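Public attitudes to delivery robots on footpaths: project report

Submitted 24 November 2018
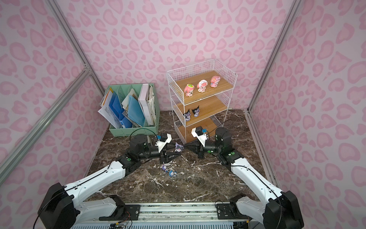 Two robot arms in an enclosure with patterned walls and a dark marble-look floor.

1. Background

Small wheeled delivery robots share the footpath with people on foot, and people do not always treat them kindly. Our group wanted to find out how pedestrians behave toward a slow robot in a shopping street, and whether its name or look makes any difference.

2. Method

We used the Duris, a six-wheeled robot on loan from the engineering workshop. It was driven by remote control at walking pace along the Zastance arcade over 5 afternoons in September. On some runs it carried a plain grey cover. On others it had a coloured cover and a name label reading Rakena. Two of us followed at a distance and wrote down each encounter on a tally sheet. We also asked passers-by to fill in a short questionnaire, and 66 did so.

The total cost was $2150, mostly insurance and a replacement battery. The ethics form took longer than the field work.

3. Results

Most people walked around the robot without slowing down. Children stopped more often than adults, and several tried to block its path to see what it would do. We recorded 10 cases of rough handling, such as pushing or kicking a wheel. Seven of these were on runs with the grey cover.

In the questionnaire, people who owned a pet were no more likely to say that kicking a robot was wrong. The most common written comment was that the robot should keep to the left.

4. Problems

The label was hard to read from behind, so some people in the Rakena runs may never have seen it. Rain shortened the third afternoon. The Ondon software we used for the tallies dropped one file, which we re-entered from paper.

5. Further work

The sample is too small to separate the effect of the name from that of the colour. A second trial should test them one at a time and include a morning session.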